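Pudureo Shared Workshop, Waltham
Minutes of the build group meeting, Aug 5, 2023

Present: Mwangi Kashindye (chair), Vilgot Dahlgren, Catríona Daly, Taras Nazarenko (minutes)
Apologies: Mohandas Mathew

1. Minutes of the last meeting
Accepted with one correction. The spare motor drivers were bought by Catríona, not by the workshop.

2. Two-arm suturing build
Vilgot reported on the arms. Both wrists now hold their zero after a restart. The left one still has slack in the jaw cable, and he wants to re-tension it before anyone changes the software again. Work on tying continues with two instruments, passing the thread from one to the other across the cut.

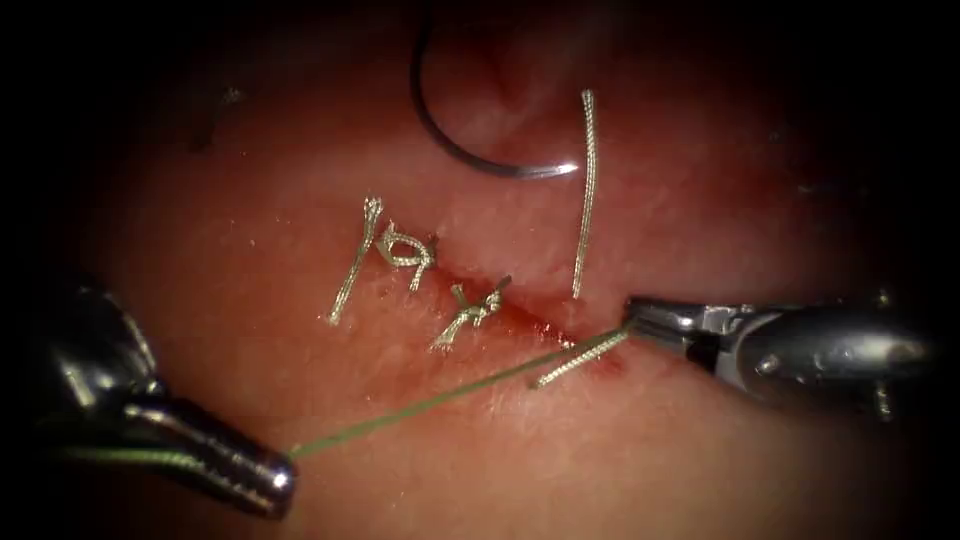
Catríona asked that the pull on the thread be limited in software. Taras has a draft of this but has not merged it — the limit is set at 500 in the controller's own units and needs to be checked against a spring scale. Agreed to leave it out of the main branch until that is done.

There was some discussion of thread color. Vilgot prefers green for the tracking code. No decision.

3. Money
Balance is $1207. Spent since March: $166 on cable and bearings from Savchuk. Mwangi to ask Savchuk if they will take back the wrong size pulleys.

4. Bench time
The Trulletti printer group would like the long bench on Tuesday evenings. Agreed, provided the arm bases stay bolted down.

Actions
Vilgot — left jaw cable
Taras — spring scale test, then merge
Mwangi — pulleys
Mohandas — new key for the parts cabinet (carried over)

Meeting closed at 20 past four.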